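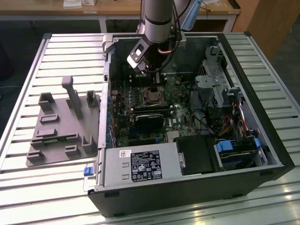
Wed 24 December

Everyone with any sense had gone home by lunch, and I stayed, because the building was quiet and Itsuki had left me the good chair and a tin of his mother's ginger cookies (I ate far too many, and I am not sorry). I had promised myself I would get one clean result before the holiday, just one, and I think I have it, so I want to get it down tonight while I still remember how it felt.

The question all fall has been whether Alus learns better from short corrections than from whole demonstrations. Back in September we did it the old way. Lefteris and I sat there steering the arm through the entire job, start to finish, over and over, until we had 3,000 runs and two very sore pairs of shoulders. The policy that came out of all that was lovely in the easy parts and hopeless over the processor socket. It would come down into the open computer with such confidence and then dither, poor thing, as if it had forgotten what it came for.

So for this round we let the arm work on its own and only took over when it started to go wrong. A nudge, two or three seconds, then hands off again. Each nudge gets saved as its own little example and goes into the next round of training. I had 3,123 examples in the pot once today's were added, and only 123 of them are nudges! That is hardly anything. I kept thinking I must have loaded the wrong folder, and I checked three times, and then I called Lefteris at his sister's and made him check from there, with children yelling in the background.

On the old policy we got the fingertip to the socket frame inside tolerance on 14 of the last batch of trials, and I won't write down how many trials that was out of because it still stings. With the nudges mixed in, it reached it 92 percent of the time. I sat and looked at that number for a long while. Then I had another cookie.

I should be fair about it, since Myrto will be when she reads the write-up. It is one model of tower, lying on its side, in one fixture position, and the only thing being asked is that the finger arrive over the socket and hold there. Seating a part is a whole other winter. She will also want to know if the gain comes from the corrections themselves or just from having more examples near the hard spot, and I don't know yet. The right thing is to record the same number of full demonstrations that end at the socket and compare. I've written it on the board in big letters so I can't wriggle out of it in January.

What I liked best was watching from the wrist view late in the afternoon, with the long black fingertip up over the silver bracket and the empty memory slots running off at a slant behind it. After so many weeks I know that bit of green board better than my own kitchen.
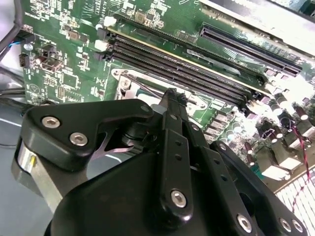

Later, at home

Christos called to say the road to Hovstead is clear and I am expected by noon, with the pie. I have not made the pie. I told him about the result and he was very kind and asked if the robot could make a pie. I've backed everything up twice and sent Evdokia the plots, though I told her she is not to open them until after the holiday, and she wrote back within a minute asking why the second axis had no label.

She's right, it doesn't. I fixed it with my coat on.

Apples, butter, the big dish from the top shelf. Bed after that.

3 comments | 5 shares

We use cookies to remember your settings. Accept | Decline

Contact | Back to top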